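Parndale Scene Kit, long-term review

Rating: 4 out of 5
Used for: collecting teleoperated table-clearing episodes in simulation
Time in use: since January

We bought Parndale to replace a home-built simulator setup that Gwilym Phillips had kept alive for a long time and was tired of keeping alive. It is a package of furnished rooms, a teleoperation client, an episode recorder and a small review tool. You bring your own robot model and your own input devices. This review covers the recording side mostly, as that is where we spend our hours. I have barely touched the scripted demo generator and won't rate it.

Our use is narrow. We train a policy for a two-armed robot that clears and sets tables, and we need human-driven examples of it. Three of us drive: Branwen James, Hawi Adugna and me. Mererid Mathias looks after training and tells us what she wants more of.

Setup

Installation took one afternoon. The license server was the slow part. It wants a fixed host name and gives an unhelpful error when it doesn't get one. After that the import of our robot went through on the second attempt. The first time, the gripper fingers came in with their joint limits swapped, and the import log did mention it, on a line that none of us read.

The manual is decent for the client and thin for the recorder. The page on action timestamps is two sentences long. We had to write to support to find out whether the logged action is the one sent before or after the camera image at the same step. It is after. Support answered the same day, but that belongs in the manual.

We drive with a pair of Tusetti hand controllers, which are on the supported list. They paired without trouble. The default mapping puts "discard episode" on the left thumb button, right beside the clutch. Change this before you do anything else. I lost a good bowl pickup to it on my first morning and Branwen lost several.

The rooms

You get 24 rooms with the standard license, and each can be loaded with its own table settings or with random ones. The loft is the one we use most. The light is uneven, dark toward the ceiling and better near the window, and Mererid likes having that in the set. Most of the other rooms are brighter and, to my eye, a bit too clean.

Object placement is the strongest part of the package. You set a range for each item, including how far it can tip over, and the resets respect it. Bottles come up lying down as well as standing. Small items land near the table edge often enough to be useful. Our old simulator put everything upright in the middle of the table, and the policy we trained on it had no idea what to do with a bottle on its side.

Contact physics is good for plates and bowls and fair for fruit. An apple that gets nudged will sometimes keep creeping long after it should have stopped. You can raise the rolling friction per object, and we did, but then it sticks oddly to a tilted plate. We settled on a value in between and moved on.

Driving

The client's main view is from the robot's own head, and you can add wrist views in small panes. I drive with the head view and one wrist view. Hawi uses both wrist panes. The head view shows you a good deal of the robot's own body, and it took me a week to stop wishing I could lean around it. I would leave it as is. The policy gets the same view, and if I can't see the object then I shouldn't be reaching for it as though I could.
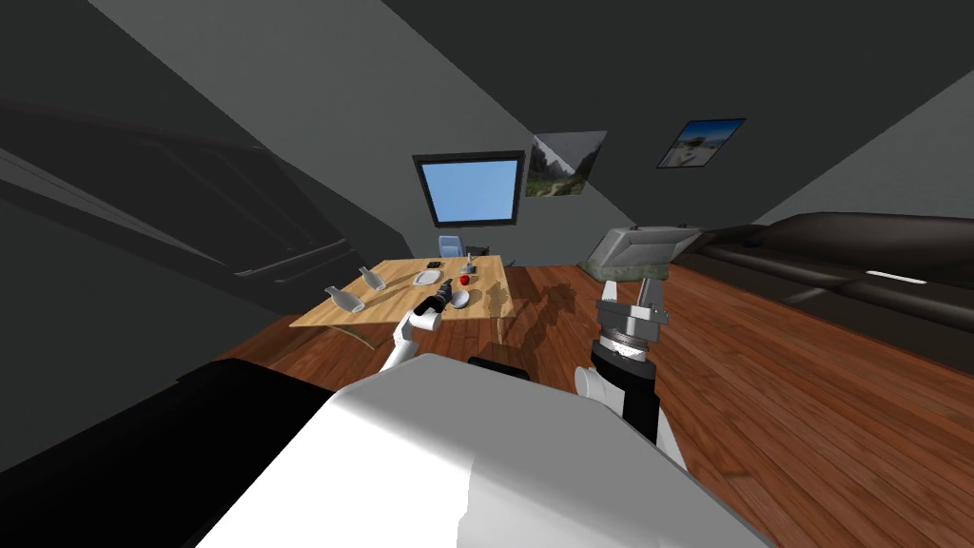

Depth is harder to judge than it is at a real table. With one arm working over crowded tableware it is easy to come down too early, or to hold back and hover. Hovering is the worse habit for us. A half-second pause above the target looks harmless while you are driving, but across a few hundred episodes the policy learns to pause there too, and at times it doesn't get going again. Parndale has a drop shadow option that puts a marker under the gripper to help with this. Make sure it is set to operator only. If it is left on "all cameras" the marker gets recorded into the training images. We had to throw out a full batch for that reason, and I think the default is wrong.

The idle arm needs some thought as well. The client can hold it still, park it in a saved pose, or let you drive it all the time. We started with hold, and every episode had the spare arm wherever the last one left it. Mererid asked for more deliberate variety, so now the reset picks from a list of saved poses away from the table. Adding poses to that list is quick: move the arm, press save, give it a name.

Control latency is fine on a wired connection. On wireless it comes and goes, and the recorder doesn't warn you when it does. It keeps the late frames and marks them in a field that the review tool doesn't show. Gwilym wrote a short script that rejects any episode with late frames in it. It shouldn't have been left to us.

Recording and review

An episode starts on a button press and ends on a button press or a success check. The success checks are simple rules, such as object inside region or object not touching table. They work for "put the bowl on the plate" and are no use for "clear the front of the table neatly." For the second kind we end by hand and label afterward.

Labels are success, failure, or discard, plus a free text note. I would like one more, for episodes that succeeded in an ugly way. We use the note field for that and type the same word each time so that it can be searched. We keep the recoveries, where the gripper misses, backs off and tries again. Those have been some of the most useful examples we have, and the tool makes it easy to clip out just that stretch.

The review tool plays episodes at up to four times speed and lets you step through with the arrow keys. It is quick. On my best day I recorded 77 episodes that passed review, all short pick-and-place, and the review itself took less than an hour. It gets slow once a project goes past 400 episodes, as it seems to load every thumbnail at launch. Splitting projects by room gets around this.

Export is to three formats, and the one we need worked right away. Camera names come through unchanged. Gripper state is exported as opening width in meters, where our training code expected a fraction, so check that before you train on it.

One feature I didn't expect to use is re-rendering. The recorder stores the state of everything, so you can play an old episode back with different lighting or table textures and save new images. The motion stays the same, so it doesn't replace driving more episodes. It helps with lighting. It did nothing for us when the policy was failing on object positions it had never seen.

Compared with others

Before buying we tried Sorrentino for a month. Its images look better and its rooms are larger, but resets took long enough that I would check my mail between episodes, and changing where objects landed meant editing a file by hand. If you need a small number of very good-looking episodes it could suit you. Haltilitz is cheaper and its driving feel is close to Parndale's. It has no review tool at all, and it had only one-armed robots when we looked.

What I'd like fixed

The discard button should be moved or made to ask first. Late frames should show up in the review tool. The drop shadow should be operator only from the start. The creeping apple has been reported by us and, going by the forum, by others, and has survived two updates so far.

There is also no good way to see how one operator's episodes differ from another's. Branwen approaches bowls from the side and I approach from above, and it would help to sort by something like that without opening every file. At present you get operator name and episode length.

Who it is for

A small group that wants to collect by hand every day and doesn't want to maintain the software for it. The price is per seat, and the viewer doesn't need a seat, so Mererid can go through episodes on her own machine at no extra cost. If you only want scripted data, or you need soft objects like cloth, look at something else. Cloth is listed as supported, but in our trial a napkin went through the table.

I have taken one point off, mainly for the defaults. We have renewed for another year.

- Myfanwy Mathias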